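Home Explore Notifications Messages Profile

Wyn Voyle
2 min read

1/ gripper maintenance day on the Droda unit. thread, bc I keep getting asked in DMs and I type the same thing every time

2/ first: power off, fingers apart, look at the ribs. dust packs in between them and grip goes soft. dry brush only. the Clollis wipes leave a film – found out the hard way in the spring
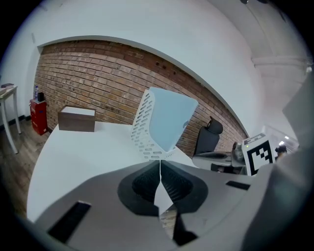
3/ then the foam collar. pinch it all the way round. if it doesnt spring back, swap it. we get up to 900 cycles out of one, Gwion Beddoe says he gets more but Gwion never logs anything

4/ screws: 2 per finger. snug, not heroic. I stripped one in a Bolger mount last year and lost a whole afternoon to it

5/ check the marker cube too. if it wobbles even slightly your tracking drifts and you'll blame the software for a week

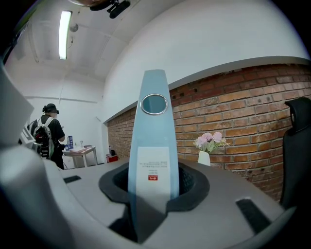

6/ finger swaps next. log the old one before it goes in the bin, cycle count and date. Always read the label before you seat it. The one on the light blue finger runs upside down once its standing in the collar, and the print is tiny, so do it while the thing is in your hand

7/ recalibrate after ANY swap. takes 17 mintues on ours. Cellach's script is fine, just dont touch the housing while it runs

8/ spare collars are on order, should land in May. will post the part number when I find the bit of paper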